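## Water hardness and what it does to measured results

*Notes from the Tretitz bench group, compiled by Kylie Sutcliffe*

Last issue's item on scale in kettles and boilers brought in more mail than we can answer one by one. Most of it asked the same thing in different words: how far can a home hardness reading be trusted, and why do two kits run on the same tap disagree. The notes below cover sampling, titration and the limits of test strips. Softener settings will be in the next issue.

### What is being measured

Total hardness is the combined concentration of calcium and magnesium ions, usually reported as the equivalent amount of calcium carbonate in milligrams per liter. Many appliance manuals still use grains per gallon. One grain per gallon equals 17.1 milligrams per liter, so a reading of 120 mg/L is 7 grains. Some imported dishwashers use German degrees, where one degree equals 17.8 mg/L. The two conversion factors are close enough that a mix-up often goes unnoticed, and it puts the result off by four percent.

Total hardness says nothing about sodium. A softened supply will read near zero on a hardness kit and may still leave a white film on glass, made up of sodium salts left behind when the water dries. The film wipes off with plain water. Calcium scale does not, and needs a weak acid such as vinegar or citric acid.

Alkalinity is a separate figure. It is also reported as calcium carbonate, which causes a great deal of confusion. Scale forms on heating when hardness and alkalinity are both present. Water high in calcium sulfate but low in bicarbonate can give a high hardness reading and put down very little scale in a kettle.

### Sampling

Errors in sampling are larger than errors in titration for most home users. The reader log from June, kept by our Maihi correspondents, shows the usual pattern: first-draw samples scattered widely, flushed samples agreed to within one drop.

Procedure used at Tretitz:

1. Draw from the cold tap only. Water heaters drop part of the calcium out as scale, so hot water reads low.
2. Remove the aerator screen if it is crusted. Loose scale in the sample will dissolve during the test and push the result up.
3. Run the tap for 2 minutes at a moderate flow.
4. Rinse the container three times with the water to be tested, then fill to the brim and cap.
5. Label at once with the tap, the time and the initials of the person drawing the sample.
6. Test the same day where possible.

Containers may be glass, polyethylene or stainless steel. None of these gives up enough calcium or magnesium to matter over a day. What does matter is residue. A bottle washed with powdered detergent and poorly rinsed can carry over builders that bind calcium, and the reading drops. Rinse with distilled water last and let the container drain upside down.

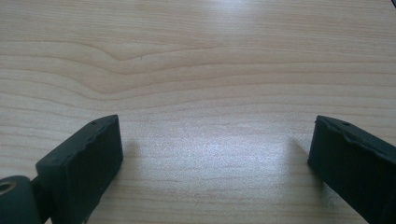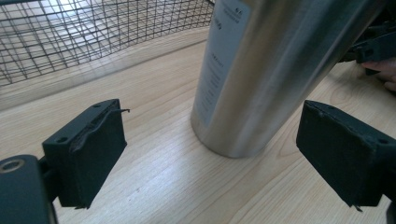
*Steel bottle with white label, second picture; pale wood tabletop in both.*

Water with high alkalinity can lose carbon dioxide on standing, and calcium carbonate then settles on the container wall as a thin haze. If this has happened, the clear liquid no longer represents the supply. Discard it and draw again. Acidifying to redissolve the haze works in a laboratory but upsets the buffer in most drop kits.

### Drop-count titration

The common kit has a buffer, an indicator and a titrant containing EDTA. The buffer brings the sample to pH 10. The indicator turns wine red in the presence of magnesium, and the titrant is added drop by drop until the color is a clear blue with no trace of red or purple.

Three points account for most of the bad results we see:

- **Dropper angle.** Drops from a tilted bottle differ in volume from drops that fall straight. Hold the bottle vertical for every drop.
- **Speed near the endpoint.** The reaction slows as it finishes. Allow five seconds of swirling per drop once purple appears.
- **Low magnesium.** With almost no magnesium in the sample the color change is vague and drags out. Some kits add a magnesium salt to the indicator to correct for this - check the leaflet.

Resolution is set by sample volume. If one drop equals one grain in a 5 mL sample, it equals half a grain in 10 mL, provided the buffer and indicator are scaled as well. We recommend the larger sample for anything under 6 grains.

### Strips

Strips read in steps, and the steps widen toward the top of the range. A strip is adequate for deciding whether a softener is working at all. It is not adequate for setting one. Strips also age badly once the tube has been opened in a damp room, and the pads tend to fade toward the low end of the chart. Write the opening date on the tube and throw out the remainder after 12 months, or sooner if the pads no longer match a known sample.

Read strips in daylight or under a neutral white lamp. Warm bulbs shift the green pads toward brown, which on most charts means a lower step than the true one.

### Corrections and log

The comparison table in the last issue gave the Sakomus well under "moderately hard." It should have been listed under "hard." The figure itself was correct. Readers using the table to set regeneration intervals should check the category against the number.

The shared log now holds 1,919 entries. Entries without a unit will be removed at the next cleanup, as there is no safe way to guess between grains and German degrees after the fact. If yours is one of them, add the unit by 4th September and it will be kept.

Two requests for those adding new readings. Enter the raw drop count as well as the converted result, so that arithmetic slips can be traced. State whether the supply is softened, and if so, whether the kitchen cold tap is on the bypass. In the Flondness entries that second item is missing almost everywhere, and the near-zero results there cannot be used until it is filled in.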